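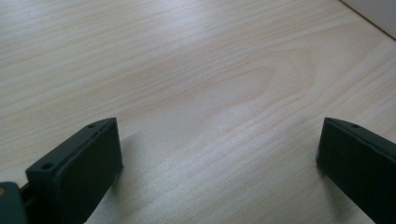
4. Teaching the Drernness to wipe a table

Read this section before you promise anyone a clean kitchen. The Drernness can learn to wipe a flat surface by copying you. It learns slowly, it forgets nothing, and it will copy your bad habits with real devotion.

Before you start

Pick one table and stick with it for the first week. A bare wooden top is a good choice. Glass is a poor one, as the software tends to believe there is no table there and acts accordingly.

Clear off cups, mail and fruit. Tidying is a separate skill (see Section 6), and it is not going as well as this one.

4.1 Recording your wipes

1. Charge the hand-held gripper until the light stays green.

2. Open the fingers all the way and hold them over the bare table for 2 seconds. This gives the software its starting view.

3. Close the fingers on a folded cloth. Squeeze until it stops slipping, then stop squeezing.

4. Wipe from the far edge toward you in straight, overlapping strokes. Go at half the speed you think is reasonable.

5. Lift the cloth clear, open the fingers and press Save.

6. Repeat. You will need about 600 good wipes before the arm is worth switching on. Spread them over several days and put the radio on.

Note: Strong wood grain can pass for a stain. Our test arm in the Skultarard workshop once spent most of a lunch break on a knot in the pine. If yours gets attached to one spot, open Surface, choose Pattern, and mark the area as "belongs there."

Caution: Do not record while annoyed. Vesna Kolev supplied 469 of our early wipes during a long phone call with her bank, and the arm still slaps the table at the end of each stroke.

4.2 First run

1. Fit the cloth in the arm yourself. It can pick one up, but it may take 7 tries and you have other things to do.

2. Stand within reach of the stop button.

3. Press Start and let it finish the whole table, even if it misses a corner. It will miss a corner.

4. Mark the missed areas on the screen and run it again.

Caution: Keep pets, children and open drinks off the table. The arm treats anything it does not recognize as dirt.

What to expect

On a clear table, expect a decent wipe in several times the minutes you would need. Crumbs mostly move to the floor — floors are handled by the Galla add-on, sold separately and due in November. Dried jam remains a job for people.

If the strokes drift sideways, go back to step 2 of 4.1 and record a fresh starting view.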